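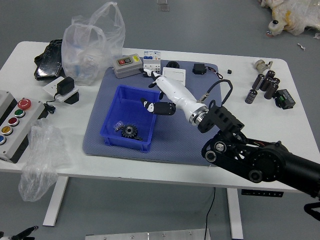

Ticket: Small parts going missing between sort and kit
Product: Onlow bench stores list, parts room copy
Opened by: Ryan Birkett
Opened: 2008-10-09
Status: Open, waiting on one answer (see last entry)
Priority: Normal

Original report

I'm trying to get our electrical bits and pieces sorted into kits for the evening repair class, and the Onlow list and the bench keep disagreeing. I love this job, by the way! Tipping out a drawer of old switches and working out what they all are is my idea of a good night. But the list says I have things I can't find, and I keep finding things the list has never heard of. At the moment the sorting is done on the padded mat, with the blue bin on the left for small mechanical stuff (the black spur gear and the little screws are in it) and the electrical items along the back, starting with the grey switch box with the red and green buttons. The motors go on the right-hand end, off the mat. So the layout is fine, I think. It's what happens when I type it all in.

What I expected: enter a part once, give it a place, see it under that place.

What I get: the part shows under its place until I close the list. When I open it again, some parts have moved to "Unplaced" and some have gone altogether. The gear stays put every time. The screws never do.

Steps:
1. Open the list, choose Bench, then New tray.
2. Name the tray "Blue bin".
3. Add "Spur gear, black", quantity 1.
4. Add "Screws, mixed", quantity left blank.
5. Save, close, open again.

Result: Blue bin holds the gear and nothing else.

Running the list on the old Phetsri desktop by the door. Version is whatever came on the disc, I haven't updated it.

Reply 1, Onlow support

Thanks Ryan, that's a lovely clear report. Could you try step 4 again with any number in the quantity box? Put 1 if you like. Then save, close and open as before and tell us where the screws end up.

Could you also say what you see at the bottom of the window, next to the word Records? There should be a figure there.

Reply 2, Ryan Birkett

Tried it with 1 and the screws stayed in the tray. Brilliant! So a blank quantity gets thrown away on saving, is that it? I had assumed blank meant "a few", which is how I've been using it for everything fiddly.

Records says 90. I had entered 100 lines in October so far (I keep a tally in pencil on the inside of the cupboard door), so that's ten gone, and I can think of at least eight that had no quantity. Washers, terminal screws, fuse wire, that sort of thing.

I'd rather not count screws. Mixed screws are mixed screws. Can I write "bag" in the box?

Reply 3, Onlow support

Your guess is right. A line with an empty quantity is treated as unfinished and dropped when the list is closed. It ought to warn you first and it doesn't, so we've logged that on our side.

You can't write a word in the quantity box, but there is a Unit box hidden under More. Set quantity to 1 and unit to "bag" or "pinch" or anything you fancy, up to 20 letters. It prints as "1 bag".

That explains the ones that have gone. It doesn't explain the ones going to Unplaced. Which parts are doing that?

Reply 4, Ryan Birkett

The Unit box is great, I had no idea. I've now got "1 bag", "1 handful" and "1 tobacco tin".

The Unplaced ones, as of tonight:

Circuit breaker, white
Wall switch plate, white, flat
Knob, black, round
Module, small, black, red and black leads

All of them were put under a place I called "Mat / back row". The push-button box was under the same place and is still there, which is what's driving me round the bend. It was the first one I typed in, if that matters.

Tried so far:
- Typed the circuit breaker in again from scratch. Same.
- Moved it to Blue bin in the list. It stays there happily.
- Moved it back to the mat. Unplaced after reopening.
- Restarted the desktop. Same.
- Moved the list file on to the Merkine drive and opened it from there. Same, and slower.

I wondered if it was the word "white", as two of them have it. But the knob is black, so no.

Reply 5, Onlow support

Please try renaming the place from "Mat / back row" to "Mat back row", without the slash. The slash is used inside the file to separate a place from a smaller place within it, so the list may be reading yours as a place called Mat with another called back row inside it. The first part you added would have created the pair and stuck to it. Later ones go looking for a single place with the whole name and don't find one.

Keep a copy of the file before you rename. File, then Save copy as.

Reply 6, Ryan Birkett

Copy saved. Renamed. Put all four back under the new name, closed, opened, closed, opened again — and they're all there! The button box came along too, I didn't even have to move it.

I was so pleased I did the motors next. Those are under "Table right end" with no slashes anywhere. The silver geared one gets its own line because the class always asks for it first, and I've put "lying on side, check shaft" in the notes. The notes survive reopening as well.

Did 30 more lines after that without losing one. Records matches the cupboard door, once I'd put the dropped ones back in.

Two more things while I've got you:

a) The printed tray label cuts my names short. "Spur gear, black" is fine but "Module, small, black, red and black leads" comes out as "Module, small, black, re". I'm printing on Himar sticky labels, the narrow roll.

b) Is there any way to have one part in two places? Some of the wall switch plates live on the mat while I'm working and in a drawer when I'm not. I've been changing the place each evening and it's a faff.

Reply 7, Onlow support

Very glad to hear it. We'll add a line about slashes to the help page, as you're not the first to be caught out by it.

a) Go to Print, Label size, and pick Narrow, two lines. The standard setting assumes a wide label and chops whatever doesn't fit. Long names will wrap on the two-line setting, though yours may still lose its last word. Putting the useful part first helps: "Leads red/black, module" would read better on a sticker. (The slash is safe in a part name. It only causes trouble in a place name.)

b) Yes. Open the part, choose Home, and set that to the drawer. Leave Place as the mat. At the end of the evening use Send all home and everything with a Home goes back in one go. Parts without one stay where they are.

Reply 8, Ryan Birkett

a) Two lines works. I've gone with "Leads red/black, module" exactly as you wrote it, and it fits.

b) Send all home is my favourite thing in the whole program. I set Homes for the switch plates and the circuit breakers and pressed it three times just for fun.

One question left before you close this. If I delete a tray that still has parts in it, do the parts go to Unplaced or do they go for good? I want to split Blue bin into "Blue bin gears" and "Blue bin screws" and I'd sooner ask than find out.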